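3.2 Household interviews on food storage

The second part of the study was carried out in Krajewska, a district with mostly rented apartments, and in the older part of Roston. We visited 59 households and asked the person who usually buys the food to tell us where each kind of fruit and vegetable is kept, and for how many days. The interviews were done by the second author, Asnakech Teshome, and each one took 44 minutes on average. Answers were written down by hand and coded later by both authors.

Fruit was the group with the largest differences between homes. In 21 households all fruit was kept in the refrigerator, also bananas and tomatoes, which the respondents often counted as fruit. The other households divided it – apples and berries in the cold, the rest in a bowl or on a shelf. Older respondents told us more often that cold fruit "has no taste", and they preferred to buy small amounts several times in a week. Which compartment is used (Figure 3) depended mainly on the free space after the weekly shopping, and only a few respondents could name a fixed place.
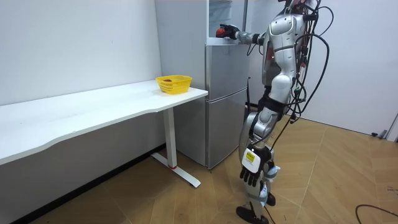 Figure 3. A small round red object at the upper compartment of a refrigerator.

3.3 Diary of discarded food

All households were then asked to keep a diary during February. The form was adapted from Gidey's earlier work in Bratotow, with one added column for the place of storage. Respondents wrote the item, the estimated weight and the reason for discarding it. Diaries with more than 21 empty days were removed from the analysis. When the reason was not clear, we called the household by telephone – this was necessary mostly for cooked leftovers, where "old" and "spoiled" were used with the same meaning.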